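My employer sent me to the Jidach open day in March, mostly because I'd asked what Jidach does. Refugio Figueroa met me at the door with a sticker and a warning about the coffee.

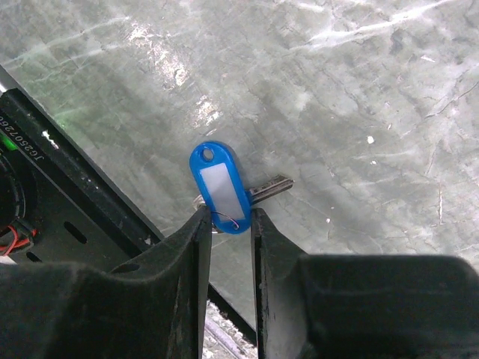 I came with low standards. My last robot demo, at Zunance, was 13 slides and a dance. At Jidach the big event was a blue key tag with a blank label, and grown adults leaned in as if it were match point. I leaned too. 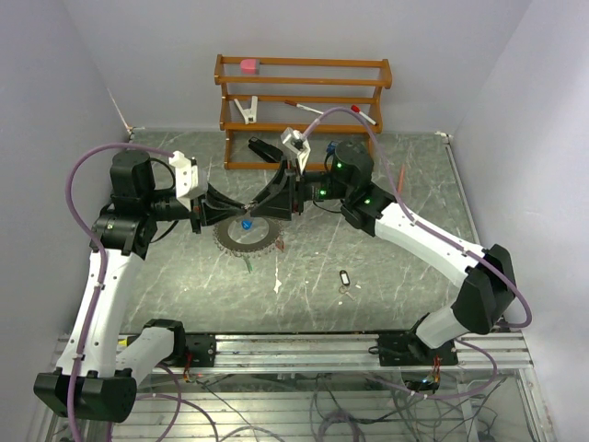 Refugio told me they want 2,000 tries on file by summer. They have 300. I wished him luck and had the coffee anyway.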